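The table game that got a whole street naming things

6 min read
41 shares
12 comments

Rawan Farah is already laying things out when I arrive, and she doesn't stop to shake hands because her hands are full. "Sit anywhere," she says. "Just don't look yet!"

I've been wanting to meet her since a friend came home from one of her evenings and spent a whole supper talking about a bar of soap. Rawan runs a language table in Trurside, in the upstairs room of what used to be a shoe shop. It is a simple idea and I'm a little jealous I didn't have it. You put ordinary household things on a table, people sit down who don't share a language, and they talk about the things until they do share a bit of one.

"It began with a biscuit," she tells me. "I'd signed up for a Mandarin course and I was hopeless. I had pages of verbs. Then I went to Chi-keung's flat for tea and he held up a biscuit and said the word, and I have never forgotten that word. I'd eaten it, you see."

Chi-keung Chiang is the other half of the project. He taught chemistry for years before he moved here and he still has a teacher's way of waiting, eyebrows up, until somebody in the room has a go. He remembers the biscuit afternoon a bit differently. "She had five or six of them," he says. "That was good for the vocabulary too."

The two of them called the game Noster, after a misheard word from the first night that stuck. The rules fit on a postcard. Each round has a table of things. A player picks one in their head and describes it in whichever language they're learning, without its name. The others point. If they point at the wrong thing, you have to say how the two are alike, and this is where the fun starts, because people get wonderfully stubborn about it.

"Elias once argued that toothpaste and tea were the same thing," Rawan says, delighted. "Both for the mouth, both in the morning. He went on for ages! His Mandarin was terrible at the time and he still won the round."

Elias Qudah, who is sitting across from us with his coat on, doesn't deny it. "I stand by that," he says. He drives deliveries and comes straight from work when he can. He had tried phone apps before and gave up on all of them. "On the phone I learnt to say the horse is drinking milk. I don't have a horse. I do buy toothpaste."

What goes on the table is Rawan's department, and she talks about it the way some people talk about planting a border. Too many things of one kind and the round drags. She likes a mix: something to eat, something from the bathroom shelf, something a child would grab first. Packets with Chinese on them are prized, as the learners can have a go at reading them once the guessing is over. Colour matters more than she expected.

"Beginners have colours before they have anything else," she says. "So if there's a blue ball, fine, somebody says blue, round, and they've done a whole turn in their first week. You can see them sit up. But then I'll make sure there's something else blue, so that next time blue isn't enough and they need another word."

She likes a plate, too. A plate gives people "on" and "next to" and "behind", and those small words were the ones she struggled with longest herself. Anything on the plate is fair game for both kinds of clue, what it is and where it is. Toy bricks are good for the same reason. They have a top, and you can lean things on them.

Chi-keung has his own favourites. He is very fond of bottled tea. "There is a lot to say about tea," he says, and then he does say a lot about tea, how sweet it should be, what his mother thought of buying it in a bottle at all, which shops near the station keep it cold. I write most of it down. The learners hear these stories as well, in slow and patient Mandarin, and Elias swears he follows more of them every month.

Not every object has been a success. Rawan tried spices one night and the whole room sneezed. A box of keys was dull. Fares Hijazi, who does the sums for the group and helps carry chairs, brought a wind-up alarm clock that went off in the middle of Lama's very first turn. Lama Mahasneh puts her face in her hands when I mention it.

"I screamed," she says. "In Arabic! So at least I know which language I scream in."

Lama had been in town for two months then and knew hardly anyone. She came for English, which runs on alternate evenings with the same table and often the same things, and now leads the beginners' round herself. She thinks the objects help shy people most. "When someone asks about you, you get nervous. When someone asks about a packet of biscuits, you just answer. After a while you're talking about yourself anyway, because you say, my brother likes these, and then they ask about your brother."

I ask Fares about money, since somebody has to. The group had a grant of £569 in its first spring and has stretched it a long way. Most of it went on chairs. The objects come from people's cupboards, and whatever can be eaten is eaten at the end of the evening. He has kept a notebook of every round played from the start, and the total when I visit stands at 3,332, a number he reads out twice because he is so pleased with it.

There are plans. Rawan would like a Saturday-style family session — she hasn't settled on a slot — with lower tables and more toys. Chi-keung wants a round in which nothing may be pointed at, only passed. A reading group in Drustel has written to ask for the postcard of rules, and in July three of the Trurside regulars are going over to play it with them.

Before I leave they make me take a turn. I have exactly one sentence of Mandarin and I use it. Chi-keung waits, eyebrows up. Elias points at the toothpaste, which is wrong, and I have to explain why it is a bit like what I meant, and twenty minutes later I am still at the table and have missed my bus.

"Same again next time?" says Rawan, already reaching for the plate. 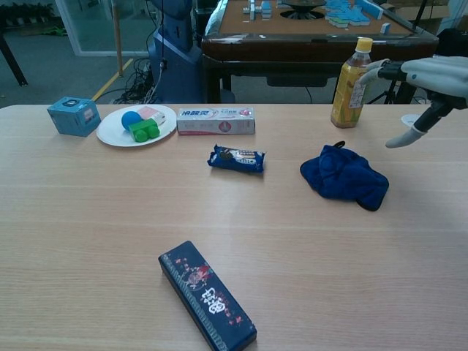

Page last changed: July, 3.32 pm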